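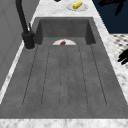
A kitchen sink is a fixed basin used for washing dishes, preparing food and disposing of waste water. It is usually supplied by a hot and a cold line and emptied through a strainer into a trapped drain.

Mounting

Drop-in sinks have a rim that rests on the countertop and is sealed with silicone. Undermount sinks are attached to the underside of the counter with clips, brackets or adhesive, leaving the cut edge of the counter exposed. This method is limited to materials that tolerate water at the edge, such as stone or solid surface. Farmhouse sinks have an exposed front panel and are carried by the cabinet.

Materials

Stainless steel is graded by gauge, a lower number indicating thicker sheet. Fireclay and enameled cast iron are heavy and may need a reinforced cabinet. Composite basins combine crushed stone with a resin binder and are molded in one piece.

Drainage

The floor of the basin slopes toward the outlet. Flat-bottomed designs may have shallow grooves to direct water. The trap below the outlet holds a water seal that blocks sewer gas.

Dimensions

Depth varies by maker. The Duggan pattern, produced at Clondedari, was sold in depths of 203 mm and 336 mm, with a common width of 445 mm. The deeper version was intended for laundry use.

See also
Countertop
Plumbing trap
Utility sink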